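Search this site Go

Project report: sorting baskets for the classroom supply table
Gretmont, June 27, 2018

Goal: find a basket that keeps small stuff from wandering off the table. Pens, blocks, erasers. Our class budget was tiny so plastic wicker only, no bins with lids. Bought as a pair from Kornier, same style. Test items were colored blocks, easy to spot against dark brown.

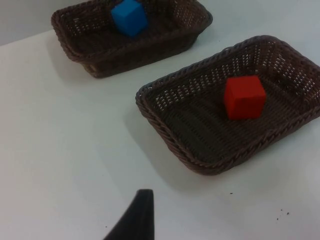

Fig. 1. Red cube in the near basket, blue in the far one.

First thing we looked at was the weave. Gaps in the sides are small, a block can't get through. Paper clips might, didnt test that yet. The braided rim is thick and good to grab.

Layout next. We put one basket behind the other on the white table, long side facing out for the back one. Leave a strip of table between them or fingers get stuck.

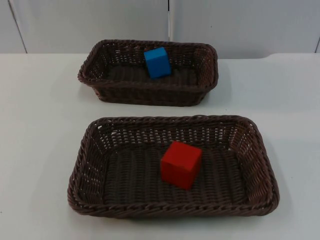
Hậu Lưu

Height was the weak point. Baskets are shallow. Fine for cubes, but a tall block stood on end comes up to about the rim, so anything longer than that has to lie flat. Markers will be a problem, I think.
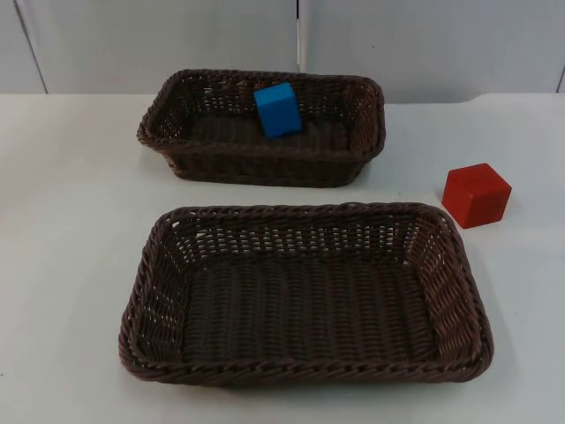 Also the corners are rounded, so square things never sit tight in them and you lose a bit of room. Not a big deal for erasers. Ashok Rastogi wants labels tied on the rim, string would probaly work.

Still to do: paper clips, full load, labels.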